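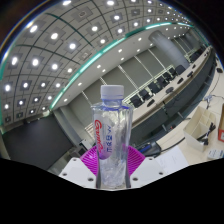 Tuesday, conference room, morning block

Job for today: put the bottle on the coaster. Rellow wants a table-reset routine for meeting rooms (bottles, mugs, coasters), and Zarov gets the demonstrations from us. So I hold the gripper and tidy a desk, over and over, which is more tidying than this desk has had from me all year.

Notes on the grip. Low on the body is better than up at the shoulder. These bottles are thin and crumple easily, and the fin fingers are kinder to them than I am. If the walls buckle, open a little and take it again.

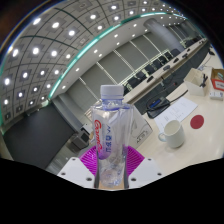
Coaster stays to the right of the mug until we've agreed on positions. The mug's handle points left. I turned it the other way before coffee and the Ruawai setup sheet says left, so left it is.

The facilities crew asked at lunch whether this replaces the evening reset. Fair question. The current plan keeps both of the 2 people on that shift and moves them to checking rooms and restocking, with the machine doing the straightening. One of them pointed out that straightening is the restful part. I wrote that down and sent it up the chain, where I expect it will be straightened.

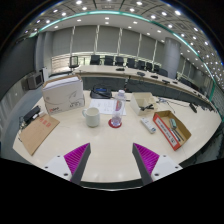

Afternoon block, start position

Fingers open over the near side of the table before each take. Count to two, then move. I keep wanting to skip the pause and the log keeps catching me.

Running total in Zoninero is 934 takes. It flagged 10 of mine for "hesitation." I have worked in offices a long time and this is the first one to put a number on it.

Clutter stays where it is: boxes, cables, remote, organizer. Real tables look like this.
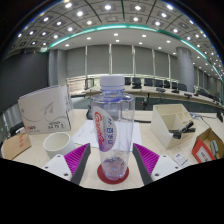
Release

Open wide enough that neither finger touches the bottle, then back out level. Lifting on the way out is how you tip it. Centering on the coaster matters less than I thought, the spec only asks for the base inside the rim.

To do
- ask Rellow if caps on is a rule or a habit
- second coaster
- wrist brace, try the other hand tomorrow
- find out who books this room at 4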